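Lusmont – Fórum de casa e renovação
Pesquisar no fórum Procurar Pesquisa avançada

Papel de parede com flores grandes numa divisão pequena
Tópico aberto por Chrysoula Psarras, terça-feira, 21 de julho de 2026

Chrysoula Psarras
Boa tarde a todos. Vou forrar o escritório de casa, uma divisão estreita com uma janela virada a norte, e quero papel com flores grandes. Até agora as paredes eram brancas e estou farta delas. A minha irmã acha que o padrão grande vai encolher a divisão e que devia escolher riscas ou um liso texturado. Na loja Dimitriou disseram-me o contrário, mas eles querem vender, claro.

O que me agrada são lírios grandes só em contorno, com folhas compridas, sobre um vermelho a puxar para o laranja. A minha dúvida é se forro as paredes todas ou só a do fundo. Tenho 337 euros para papel e cola. A mão de obra sou eu.

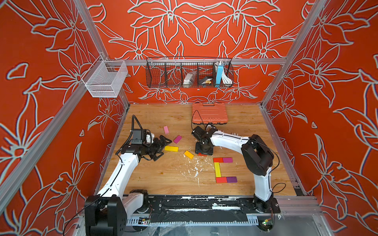 Quanto papel a mais se deve comprar quando o padrão é grande?
Some à altura da parede o acerto do padrão em cada tira, mais uns centímetros de aparo em cima e em baixo, e veja quantas tiras dão por rolo. Depois junte um rolo de reserva do mesmo lote.

Re: Papel de parede com flores grandes numa divisão pequena
sotiris_stamatopoulos
Forrei corredores e quartos durante muitos anos e digo-lhe para fazer as paredes todas. Uma parede só, com um padrão forte, fica com ar de amostra de loja. Numa divisão estreita o olho vai direito a ela e repara-se mais na falta de largura. Com o desenho a dar a volta, os cantos notam-se menos.

O que interessa é começar no sítio certo. Marque o centro da parede do fundo e decida se quer ali uma flor inteira ou a junta entre duas tiras. Depois siga para os lados. O desencontro final fica no canto atrás da porta.

Re: Papel de parede com flores grandes numa divisão pequena
parede_torta
Não concordo com o Sotiris. Tive um quarto forrado por inteiro com folhas de bananeira e ao fim de uns meses já não podia entrar lá. Trabalhar oito horas rodeada de laranja deve cansar bastante. Eu fazia só a parede que fica nas costas da cadeira e pintava as outras com um tom claro tirado do desenho. Se ao fim de um ano ainda gostar, forra o resto.

Re: Papel de parede com flores grandes numa divisão pequena
sotiris_stamatopoulos
Ao fim de um ano já não encontra o mesmo lote, e a diferença de cor entre lotes vê-se de dia. Ou compra tudo agora e guarda, ou decide agora.

Re: Papel de parede com flores grandes numa divisão pequena
Chrysoula Psarras
Obrigada aos dois. A questão do lote não me tinha passado pela cabeça. Pedi uma amostra grande à Flalora e colei-a com fita ao lado da janela. De manhã o fundo parece quase tijolo, à noite com o candeeiro fica bem mais laranja. Gosto das duas versões. Inclino-me para as paredes todas, com o teto branco e o mobiliário reduzido ao mínimo. Tiro a estante alta e fico com arrumação leve, em arame, que deixe ver as flores por trás.
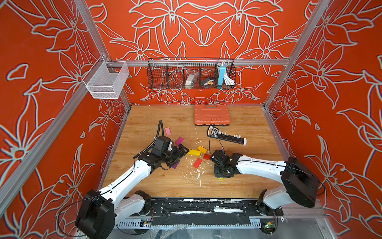 Re: Preparar a parede e escolher a cola
sotiris_stamatopoulos
Se já está decidida, passe à preparação. Tape os furos, lixe com grão 120, limpe o pó e dê um primário. Numa parede pintada há anos com tinta brilhante, a cola não agarra sem lixar. Sobre a cola, siga a embalagem. Uso Hillix em pó para papel não tecido e aplico na parede com rolo. Cole no máximo 2 tiras antes de parar para alisar as juntas.

Re: Preparar a parede e escolher a cola
mlurdes_b
A Hillix em pó fez-me grumos. Prefiro comprar já pronta, mesmo mais cara. E cuidado com a janela: eu forrei em agosto com tudo aberto e as juntas levantaram porque secou depressa demais. Feche tudo até ao dia seguinte.

Re: Preparar a parede e escolher a cola
sotiris_stamatopoulos
Grumos é água deitada sobre o pó. Faz-se ao contrário, pó sobre a água, sempre a mexer. Quanto às janelas, tem razão.

Re: Preparar a parede e escolher a cola
parede_torta
Continuo a achar que vai ser laranja a mais – mas a casa é sua. Veja os cantos com fio de prumo. Os meus tinham um desvio que só descobri à terceira tira, e com flores grandes isso nota-se muito.

Re: Preparar a parede e escolher a cola
Chrysoula Psarras
Já medi um canto e está torto, sim. Encomendei os rolos todos do mesmo lote e ficaram em 300 euros. Sobra para a cola. Vou comprar a que já vem pronta e começo pelo centro da parede do fundo, com uma flor inteira.

Contacto – Regras do fórum – © Lusmont, todos os direitos reservados – Voltar ao topo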